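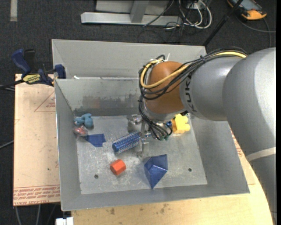

## 3. Comparing the two fingertip sets

Our brief from Dusthorpe was to find out whether the Gaete soft fingertips pick mixed objects better than the rigid clear ones already fitted to the KUKA. The supplier's sheet says they do. I don't think our results show that, and this section sets out why.

### 3.1 Method

Each set got 600 attempts from the grey metal bin, with the same grasp planner (Stasico, default settings) and the same cycle. The object pool was mixed on purpose: plain solids like the dark blue pyramid, chunky blocks, soft toys and a bristly blue cylinder. We reshuffled the bin by hand after every 11 picks. Vicente Jara did the reshuffling for the rigid set and I did it for the soft set. In hindsight that was a mistake - I tend to spread things out, and he doesn't.

### 3.2 Results

| | Rigid | Soft |
|---|---|---|
| Attempts | 600 | 600 |
| Held until drop-off | 431 | 479 |
| Success rate | 71.8% | 79.8% |

Rounded up, that's the 80 per cent in our July slides. I'd ask readers not to quote it without the rest of this section.

### 3.3 Problems with the comparison

- Most of the gain came from the soft toys. On faceted solids the two sets were nearly level.
- The hose bundle at the wrist was re-tied before the soft runs. Several of the rigid failures were logged as "hose contact", and we can't separate that from the fingertips.
- Gripping force was left at one value for both sets. It may simply suit the softer material.
- Objects lying against the sloping walls were skipped by the planner, so neither set was tested on the hardest picks.

### 3.4 What we'd do next

Repeat with 700 attempts each, alternating fingertips in blocks, with one person reshuffling to a printed layout. Nonddale has offered bench time next semester. Until then our recommendation to Dusthorpe is to hold off ordering the soft set.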